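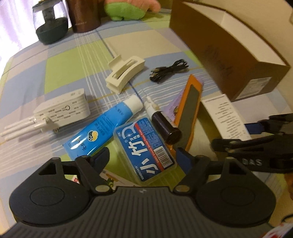

Floss picks and the blue tube on our plaid tablecloth

Best way to keep floss picks and small tubes together in a travel bag?
Posted by kutico_26

I'm so happy with these floss picks! They come in a flat see-through case with rounded corners, and I've gone from flossing almost never to every single night. Now I want to take them on a trip in February, along with my blue squeeze tube. Last time the case popped open in my bag and I was fishing picks out of my socks for 3 days. How do you all pack yours?

baltuvel
Love this question — I've tried everything! One wide rubber band around the case, the short way, and the lid stays shut. Stand the tube next to it with the cap up, in a little zip bag of its own. I squeeze the air out of the tube before I close it and it hasn't leaked on me in 11 trips. Also, you don't need the whole case for a short trip. Six picks in a mint tin will get you through a long weekend (wash the tin first, mine tasted of cinnamon for ages).

Ultitz
zip bag

kozan6
Seconding the mint tin! I use a soap box because the tube fits in too if it's half used and you roll the flat end up. If you're flying, put the tube with your liquids and leave the picks wherever you like. Have a great trip!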